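Casimiro Llorente
May 11, 2021

Some of you asked how the hand grippers are going, so I write a thread. It is long. Last time I showed only a drawing and a bag of screws.

For the new people: I am building a pair of grippers that you hold in your hands. You do a job at home with them, a camera looks, and later the computer learns from the movement. I call the pair Stidex. The name means nothing, it was free.

I work in the shared workshop Fernerard, in Fimska. I pay for a shelf and for the printer by the hour. The shelf is already too small.

The body of one gripper takes six hours to print if I do not hurry. I did hurry two times. Both bodies split along the handle, exactly where the thumb pushes.

So now the wall of the handle is thicker and the curve is bigger. My first handle was straight, like on a drill. After ten minutes my wrist was asking me to stop.

The fingers close with a trigger and a spring. I bought springs from Pakzad, a mixed box, and tried them one after another on the kitchen table. The strong ones hold a cup very well, but you cannot work with them for a whole afternoon. I took a soft one.

Then the marker cubes. Each cube has printed squares on its faces, so the software can find where the gripper is and how it is turned. I glued the first papers by hand and they had bubbles. A bubble of the size of a rice grain is enough to make the position jump.

The second set I pressed under a heavy dictionary for one night. No bubbles. The dictionary has now a little glue on the cover and I must speak with my wife about it.

Size of the cube was a long discussion with myself. Bigger is easier to see from far. Bigger also hits everything: the table, the door, the other cube. My cubes are 55 mm on the side and they still hit things, only less often.

Until last week I tested only on hard objects. Cups, a box, a spoon. They are polite, they stay in the same shape when you look away. Clothes are the next step and I was a little afraid of them.
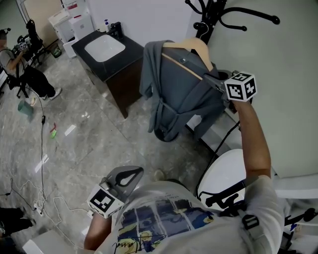 Cloth is hard for a gripper because the fingers must go to an edge, and the edge is never where you expect it. I wanted a job with many folds and a clear end, and hanging clothes is such a job. The dark gray one on the wooden hanger has also a loose belt or tie that hangs down, so there is one more thing to catch by mistake. The right hand goes in at the cloth while the left one waits lower. You can also see why I worry about the cubes: the upper gripper carries its cube on top, right in front of the cloth, and one big fold is enough to cover a face of it.

When one face is covered, the software should use another face. In my code it did not do this. It took the last good position and kept it, as if the hand was frozen. I needed two evenings to find it and the mistake was one line.

I fixed the line. Now if no face is good, the program writes "lost" and does not guess. I prefer a hole in the data to a nice lie.

The coat rack was a surprise for me as a test object. I chose it for the height only. But the hooks are curved and have round ends, and the hanger can slide on them while you pull at the cloth. So the thing you work on is moving a little too. I will keep it in the list of tests.

About the harness. The strap goes over the shoulder and has a buckle, and I set it first for my own back. Then a taller person put it on and it was sitting like a school bag. Please make every strap longer than you need. You can always cut it later.

Cables are my biggest shame at this moment. They go over the floor to the power strip and you must think where you put your feet, when you should think only about your hands. I want batteries, but batteries are weight, and weight goes to the shoulders.

Somebody wrote me in August that I should put all the electronics in the handle. I tried it on paper. The handle became so thick that only a basketball player could close it. Sorry, it was a kind suggestion.

My goal for this version is 1000 recordings of small jobs at home. Until now I have 40 that I trust. The others are from before the fix, and I don't want to mix them, even if it hurts to leave them in a folder.

A question for people who know fabric: what do you put on the fingers so they don't slip on thin cloth? I have tried rubber from a bicycle tube. It holds well, but it also does not want to let go, and then the sleeve goes away with your hand.

I have a sheet of silicone on the shelf for the next try. It is softer than the tube and I can cut it with scissors. If somebody has done it before me, please tell me the thickness, it would save me a week.

Another question. Is white better for the cube body, or gray? White looks clean, but with the lamp close to it the border between paper and plastic disappears for the camera. I am thinking to paint only the edges.

The drawings will go online when the handle is finished. Now they have my notes in two languages and some bad words in the third.

Next on my list is the left gripper. The slot in the body must be two millimeters wider, I have already changed the file, and the printer is reserved for tomorrow morning.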